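Forum d'entraide Ojo > Perception et commande > Décalage entre image et pose

Ma politique appuie à côté de l'interrupteur, toujours du même côté

Publié par petit_couple_moteur le 12 avril 2022

Bonjour à tous,

Je travaille sur une tâche qui devait me prendre deux après-midi et qui en est à sa cinquième semaine : apprendre à un bras à basculer l'interrupteur voulu sur une multiprise à quatre interrupteurs individuels. Les démonstrations sont faites à la main avec une pince portative, caméra embarquée, puis on entraîne une politique par imitation et on la rejoue sur le bras. Rien de bien original, j'ai suivi le tutoriel de Vutovberg presque à la lettre (le « presque » viendra me hanter plus bas, je le sens).

J'ai 359 démonstrations, dont 285 gardées après filtrage. Les autres sont parties parce que le SLAM décrochait, ou parce que j'avais oublié de synchroniser l'horloge, ce que je fais avec une belle régularité.

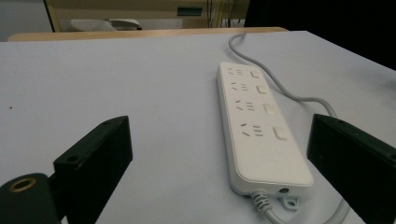 La courbe d'apprentissage est superbe, j'en ferais un poster. En validation hors ligne, l'erreur sur la position prédite est minuscule. Sur le bras, c'est autre chose : l'approche est propre, la pince descend avec l'assurance d'un notaire, et elle appuie à côté. Toujours à côté dans le même sens, celui du déplacement. Si j'arrive par la gauche, elle finit trop à droite. Si j'arrive par la droite, elle finit trop à gauche. Si je divise la vitesse par deux, l'écart diminue nettement. Si je la double, je préfère ne plus en parler.

Ce que j'ai déjà essayé :
- refaire l'étalonnage caméra-pince, deux fois, avec une mire neuve ;
- augmenter les données (couleur, recadrage, flou) ;
- réentraîner avec une autre graine, par superstition ;
- changer la hauteur de la table, par désespoir.

Configuration : Bilberg en version stable pour l'exécution, nœud caméra d'origine, inférence sur un poste séparé relié en Ethernet. La politique sort des blocs d'actions et j'en exécute la moitié avant de relancer une inférence.

Est-ce que je dois collecter davantage ? J'ai lu un peu partout que « plus de données » réglait tout, et mon poignet aimerait un deuxième avis.

Réponse de vis_sans_fin

Oui, il faut plus de données. 285 c'est trop peu pour une tâche de précision. Essaie aussi un encodeur plus gros, chez moi ça a tout changé.

Réponse de quaternion_fatigué

Pose la pince, tu as un problème de latence.

L'indice est dans ton message : l'erreur change de signe avec le sens du mouvement et grandit avec la vitesse. Une erreur d'étalonnage ne sait pas dans quel sens tu arrives. Un réseau trop petit non plus. Un retard, lui, s'en souvient très bien.

Ton jeu de données aligne image et pose sur la même horloge (quand tu penses à la synchroniser). Sur le bras, l'image qui entre dans le réseau est vieille de tout ce qu'elle a traversé : exposition, transfert, décodage, réseau local, file d'attente. La politique répond très correctement à une question posée il y a un moment, et toi tu appliques la réponse à partir de maintenant. Tes actions étant sans doute relatives à la pose de la pince, tu ajoutes un déplacement calculé pour l'ancienne pose à la nouvelle. D'où le dépassement.

Dans l'ordre, je ferais ceci.

1. Mesurer. Affiche une horloge à la milliseconde sur un écran, filme-la avec la caméra de la pince et compare l'heure lue dans l'image à l'heure système au moment où le nœud d'inférence reçoit cette image. Méfie-toi de l'horodatage du nœud d'origine de Bilberg : chez moi il était posé à la réception, donc après la bataille.

2. Regarder la taille de la file. Si ton abonnement garde plusieurs images, tu consommes peut-être la plus ancienne. Passe la profondeur à 1.

3. Stocker les poses du bras dans un tampon et interpoler celle qui correspond à l'instant de capture. C'est elle qui doit servir de référence pour convertir les actions relatives en cibles absolues, et surtout pas la pose courante.

4. Dater chaque action du bloc et jeter celles dont l'heure est déjà passée quand l'inférence se termine. Si tu commences systématiquement par la première, tu rejoues le passé.

5. Mesurer aussi le retard de la commande : envoie une petite sinusoïde, compare consigne et position lue, et avance l'envoi d'autant.

Le point 3 a une option toute prête dans le dépôt Petedport, désactivée par défaut pour des raisons qui m'échappent. Je parie que ton « presque à la lettre » se trouve par là.

Commentaire de petit_couple_moteur

Mesuré hier soir : presque 285 ms entre la capture et l'inférence. J'ai d'abord cru que je lisais mon nombre de démonstrations. La file contenait 4 images et le réseau mangeait consciencieusement la plus vieille. Et oui, j'avais sauté la page du tutoriel sur le tampon de poses, elle était intitulée « facultatif ».

Avec les points 2, 3 et 4, le doigt tombe sur l'interrupteur à vitesse normale, dans les deux sens. Il reste un petit écart quand je pousse la vitesse, je m'attaque au point 5.

Réponse de banc_de_touche

Même symptôme ici, cause un peu différente, je le laisse pour ceux qui arriveront par le moteur de recherche. Mes horodatages étaient bons, mais les deux machines n'avaient pas la même heure. La dérive était lente, si bien que tout marchait le matin et se dégradait dans la journée. J'ai soupçonné la lumière, puis la température, puis moi. Un démon PTP sur les deux postes et c'était fini.

Si tu veux une vérification rapide, enregistre dans le journal l'âge de chaque image au moment où elle entre dans le réseau, et regarde la courbe sur une longue session. Plate, tout va bien. En pente, ce sont les horloges. En dents de scie, c'est la file.

Commentaire de vis_sans_fin

Je maintiens pour l'encodeur.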